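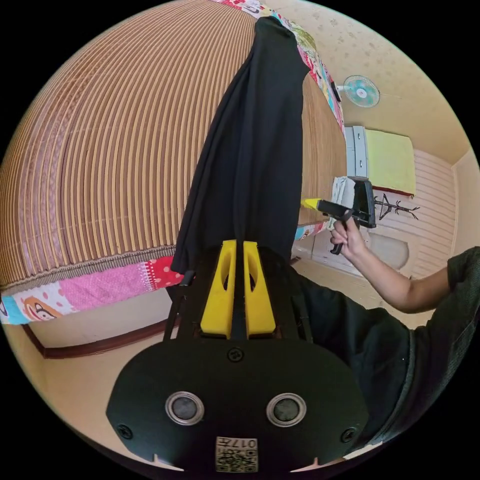
Black trousers on a bamboo mat: best way to fold them, and is the footboard a bad place to hang them?

Posted by Treasa Nic Giolla
Viewed 598 times, 3 replies hidden

I've finally got round to sorting my clothes properly and I'm loving it! The one thing beating me is black trousers. I lay them out on the bed to fold them, and we have a slatted sleeping mat on ours for the summer, so everything slides about and I end up with one leg longer than the other. Then I get fed up and sling them over the footboard, and by morning there's a line across them. Do I need to fold on something else? I'd rather keep using the bed, it's the only big flat surface in my flat in Clarnell.

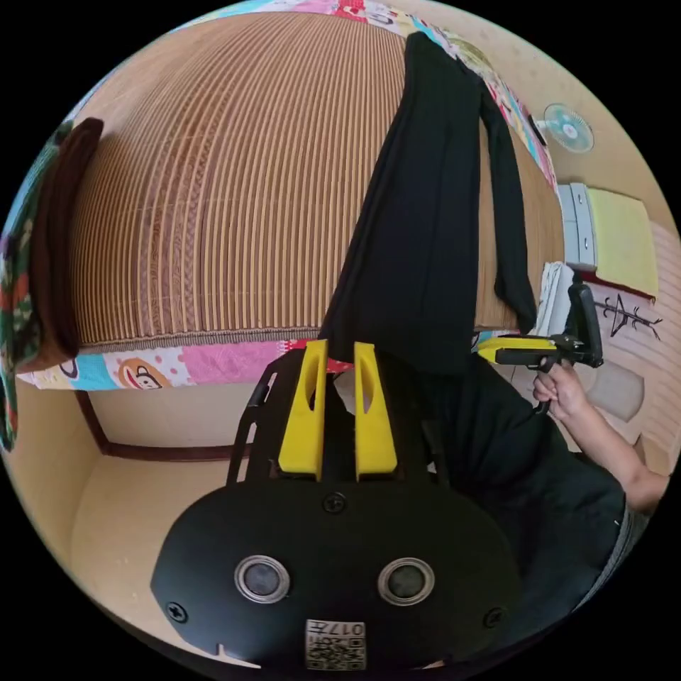

Theresia Strebel
Oh, I love a bamboo mat for folding! Cotton sheets grab the cloth and a mat lets you pull it straight with hardly any effort. The trick is which way you lay things. Trousers set down diagonally, with the legs side by side across the slats, will wander off the moment you tug one end. Turn them so they run the same way as the long edge of the bed, then hold the waistband still with one hand and smooth down to the hems with the other. Match the inside leg seams first — the outside ones will follow. One leg over the other, hems up to the waistband, then in half again if your drawer is shallow. Give the mat a wipe with a barely damp cloth beforehand, as black shows every speck of dust. I did a whole basket of my son's school trousers like this in June and it was so satisfying!
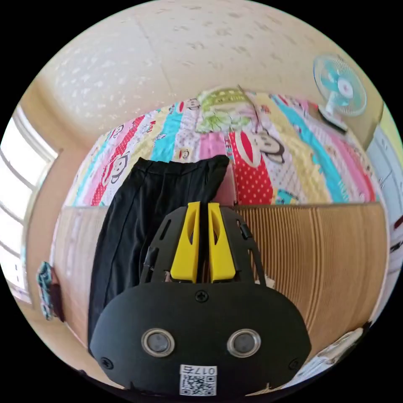

geraghty143
Footboard is fine for an hour, bad overnight. The line comes from the top edge. If you must, put a rolled towel along it first and hang the trousers at the knee. Watch out for grooved wood too if the fabric is knitted, it can snag. Or just get a hanger.

Treasa Nic Giolla
Tried Theresia's way this evening and both legs came out the same length, hurray! I did the seams first and it makes such a difference. Rolled towel is going on the footboard tonight. Does the same method work for wide-leg ones, or do those need an extra fold down the side?

Theresia Strebel
So pleased! For wide legs, tuck the pointy bit at the crotch inwards so you've got a straight edge, then carry on as before. If the hems are very wide I roll them from the bottom up.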